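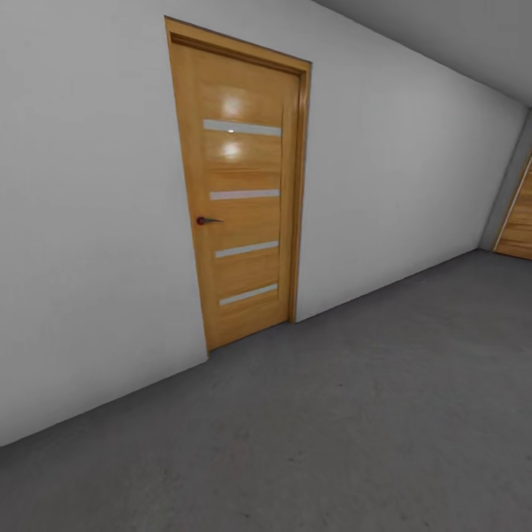 Speaker notes – Sleeping better in a noisy building
Gillton library, Wed 14 July, evening talk

Start without the slides. Ask who was woken up last night by something they could hear. Leave time for hands.

Say who the talk is for: renters and owners in apartment blocks who can't rebuild anything. I am not an acoustics engineer. I managed a block on Venel Street with 27 apartments, and noise was the complaint I got most.

Slide 1. Two kinds of noise. Airborne noise is voices, TV, barking. Impact noise is footsteps, chairs, dropped things. People mix them up and spend money on the wrong fix. A thick rug in your own room does nothing for the neighbor's TV. It does help the person below you.

Slide 2. Where it gets in. Sound goes through gaps before it goes through walls. Check under the door first, then around it, then the window seals. Flashlight test: dark bedroom, someone in the hallway with the light. If you see light at the edge, sound is getting in there too.

Slide 3. Doors. Most inside doors are hollow and light. A solid one is better, but in a rental you probably can't swap it. Stick-on seal around the stop, sweep at the bottom. Warn them – if the home has forced air heating, the gap under the door may be there for return air. Ask before blocking it.

Slide 4. The bedroom itself. Move the bed off the shared wall. Put the bookcase there, full. Heavy curtains take the echo down but don't stop traffic. Pass around the sample from the Partanen store if I remember to bring it.

Slide 5. Masking. Fan or steady noise, kept low. Earplugs – foam ones have to be rolled thin and held in place while they expand. Do the demonstration. Mention that you still need to hear the smoke alarm.

Slide 6. Talking to the neighbor. Go in the daytime, not while you are angry. Say what you hear and when. "I hear the washer after eleven" works better than "you're loud." Tell the Pundinora Court story here: months of notes under the door, and the cause was a loose pipe bracket in apartment 434. Nobody in 434 could hear it.

If short on time, drop slide 5 but keep the smoke alarm point.

Questions I usually get: egg cartons on the wall (no), double curtains (a little, for echo), whether the landlord has to do anything (depends on the lease and the city, read both first).

Handouts are on the back table. Next talk is in October, on damp and mold, same room.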